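Getting scuffs off a white tabletop

Works on matte white tops, the painted or coated kind. Not for marble or raw wood. Takes 30 minutes, most of it waiting.

You need: baking soda, dish soap, 2 soft cloths, warm water. A melamine sponge if you have one. I use the Gosano one, any is fine.

Clear the top. Wipe off crumbs first or you'll grind them in. Then look at it from low down, by a window. Gray smudges hide when you stand over them.

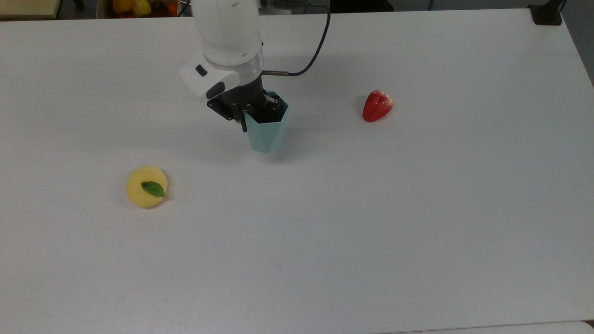

Faint gray smudges on a matte white top

Mix the soda and a little water to a paste. Thick, like toothpaste. Test under the edge. Dab on, leave it, wipe in small circles. Dont scrub, matte goes shiny and you can't get it back.

Fruit juice stains: soap and water right away. Old ones get a second round of paste.
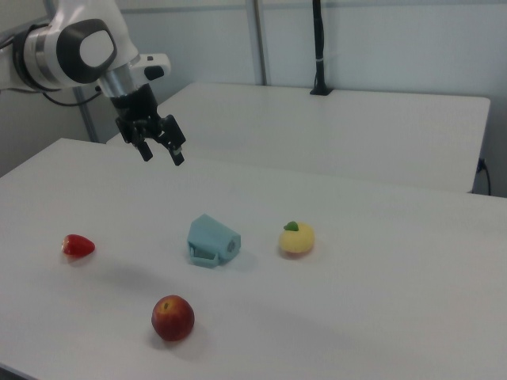
White table, soft shadows. Move things around before you decide it's a stain

Rinse twice. Leftover soda dries to a white haze and you'll think you wrecked it. Dry with the other cloth.

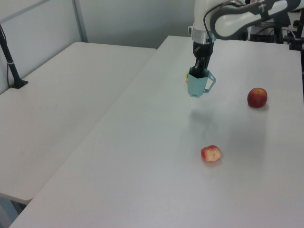 Page last changed: November

Still marked? Could be the coating is worn thru, cleaning won't help. Molstead sells a touch-up paint, item 251, small pot. Thin coats. Let it dry overnight before you put cups back on.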